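Grasp width estimation for soft objects: revised planner settings

Over the past month I have revised the section of the Kirnis planner that selects the closing width of the gripper. The previous version read the object's outline from the wrist camera and treated that outline as rigid. With plush items the edge is irregular, and the estimate shifted from one image to the next.

The revised planner combines 2 readings before it commits to a width. The first is taken on approach and the second when the fingers are level with the object. Should the readings disagree beyond the set limit, the arm holds its position and requests a new estimate.

The log for February contains 3753 planning calls. Of these, 1405 concerned soft objects and were used to set the limit. The remaining calls were left under the former rule, and I do not intend to change it until the Banlow tests have been completed.

Readers who maintain their own branch should note that the width parameter is now stored with the object class. Older configuration files will load, but the value they contain is ignored. 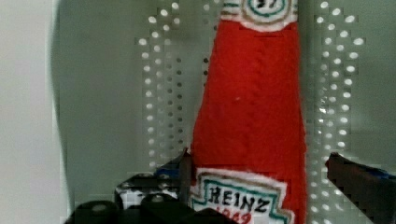

Elin Mostyn: Does the hold have a timeout? On our branch the arm would wait indefinitely if the second reading never settled, and we had to add a limit in the controller.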